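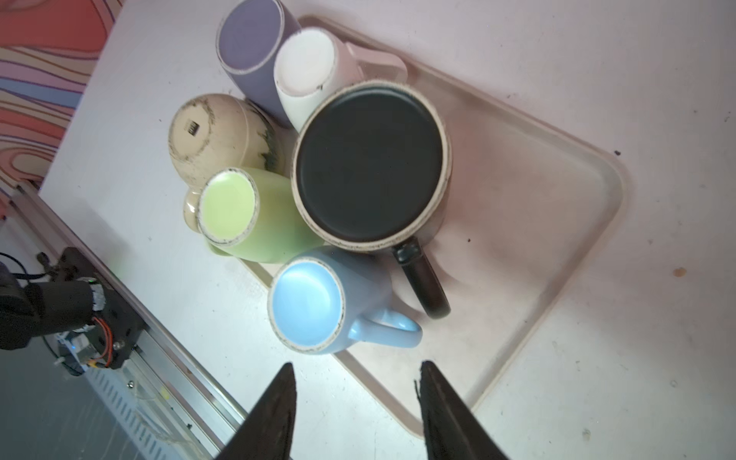 The **mug** is a sturdy drinking cup with a handle, usually cylindrical, used mostly for hot drinks such as coffee, tea, cocoa and soup. It holds more than a teacup, it has thicker walls, and it is nearly always used without a saucer. Most households in the English-speaking world own a good many more mugs than they have people to drink from them, and the mug has become one of the commonest gifts, keepsakes and advertising items of modern life.

## Name

The word has been in English since the sixteenth century, when it could mean an earthenware pot or jug as well as a drinking vessel. Its origin is uncertain, though there are similar words in the Scandinavian languages. The slang sense of "mug" for a person's face is often traced to the drinking mugs of the eighteenth century that were molded into grotesque human faces, and from there we get "mug shot" and quite possibly "mugging" for a camera.

## History

People have been drinking out of handled vessels for a very long time indeed, and wood, bone, clay and metal have all had their turn. Wooden ones rarely survive in the ground, so most of what is known about early mugs comes from pottery. Early clay mugs were built up by hand and tended to be heavy, with thick rims that can't have been especially pleasant to drink from. The potter's wheel made thinner and more even walls possible, and handles grew more graceful along with them.

Metal mugs of bronze, silver, pewter and later enameled steel were prized because they did not break, but they had one great fault, familiar to anybody who has gone camping with one: the metal carries the heat of the drink straight to the lips. Porcelain and stoneware, which are kinder in this respect, gradually took over the kitchen shelf, while enamel kept its place outdoors.

## Regional traditions

The pottery town of Trovow, in the Rind valley, is well known among collectors for its everyday stoneware. The local clay fires to a warm gray, and the older Trovow mugs have a low, rather wide handle that takes three fingers comfortably (a four-finger version was made for farm use, and is much harder to find). Two workshops, Filov and Folov, stood on opposite banks of the river for most of their history, and the likeness of their names has caused a great deal of trouble for catalogers ever since. Filov pieces generally carry a pressed mark inside the foot ring. Folov pieces are marked on the wall, just under the handle, if they are marked at all.

The Rind museum holds 2822 pieces from the two workshops, 53 of them with their original paper labels. A mug fair takes place in Trovow every February, and although it is a chilly time of year to be standing at an outdoor stall, there is always plenty of soup on hand.

## Design

The handle is the part that gives a mug its character and the part that most often fails. On handmade mugs it is commonly pulled from a lump of damp clay and joined to the body once the body has stiffened a little. If the two parts are at very different stages of drying, a crack is likely to open at the join, sometimes only in the kiln.

Most mugs stand on a slightly raised ring, called the foot. Glaze is normally wiped away from the foot before firing, or the mug would fuse itself to the kiln shelf, and this is why so many mugs have a rougher ring of bare clay underneath.

## Care

Stoneware and porcelain mugs can usually go in the dishwasher, though gilded ones are better washed by hand. Tea and coffee stains come away nicely with a paste of baking soda and a little patience. A mug with a crack running down from the rim should be retired from hot drinks, and makes a perfectly good home for pencils.

## See also

* Beaker
* Stein
* Tankard
* Teacup
* Trovow stoneware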